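**Ticket:** Episodes from home sessions fail the start check
**Project:** Bralia, hand-held gripper collection
**Opened by:** Harsh Chaudhary
**Assigned to:** Perrine Deschamps
**Priority:** normal
**Status:** closed, guideline changed

**Harsh Chaudhary, Thursday, 9:10**
Task is small fruit on bedding, with a plate. Almost 30 episodes came back from the Dobos checker marked START_POSE. The operator says she followed the guideline and I believe her. Calibration was done before the session and the log for it is clean.
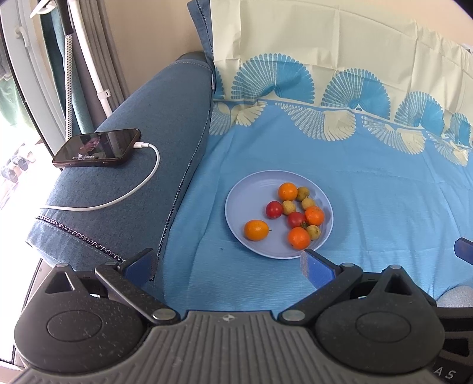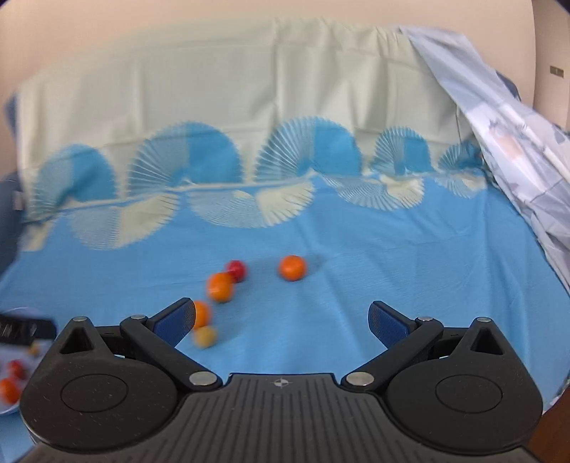 The guideline says "start with fingers fully open, held still over the work surface." It gives no time for "still" and no height. The checker must have a number for at least one of those. Can somebody tell me what it is?

**Perrine Deschamps, 9:45**
The checker wants 30 still samples at the start. It also compares the finger opening with the calibrated maximum. I don't have the tolerance in front of me. Which version of the guideline does the operator have?

**Harsh Chaudhary, 9:52**
Version 6, the printed one.

**Perrine Deschamps, 10:30**
Version 6 is current, so the rule itself is short of detail. I ran the rejected episodes through Oda with the checks split out:

- finger opening: all pass
- still period: all fail
- tracking at start: all pass

She opens the fingers, waits a moment, and goes. A person reading "held still" would do the same.

**Harsh Chaudhary, 10:41**
Can we lower the limit and keep the episodes? The reaches look fine to me. Tracking holds through to the release.

**Andor Tóth, 11:20**
Please don't lower it for one batch. The still period is used to line up the gripper's motion sensor with the video. If it's shorter, alignment can drift and you won't catch it by watching playback. I can test whether these episodes align with what they have. Leave them in quarantine until then, and don't edit the flags by hand.

**Andor Tóth, 14:05**
Tested. 9 of them align within the normal limit and can be released. The others don't and should be recorded again. I attached the alignment output to the batch record in Eltik.

**Perrine Deschamps, 14:20**
Proposed text for version 7:

> 1. Open the fingers all the way.
> 2. Hold the gripper still above the work surface until the tone.
> 3. Do not touch the objects or the cloth before the tone.
> 4. If you move early, stop the recording and start a new one. Do not wait longer to make up for it.

Harsh, the tone is off by default on the home kits. Turn it on in the session settings, volume 70.

**Herman Kwok, 14:48**
Approved with one change. Add to item 3 that moving the plate counts as touching an object. We had the same question on the kitchen tasks.

Also, soft surfaces need their own line. If the cloth gets pulled during an episode, leave it as it is until the recording ends, then smooth it out before the next start if the task sheet calls for it.

**Perrine Deschamps, 15:10**
Both added. Version 7 is in the shared folder and the old file is marked withdrawn. Printed copies of 6 should be thrown out.

**Harsh Chaudhary, 16:35**
Tone is on. The operator recorded 6 new episodes with the new text and all passed the start check. The remaining ones are on Ayane Tsuchiya's schedule. OK to close.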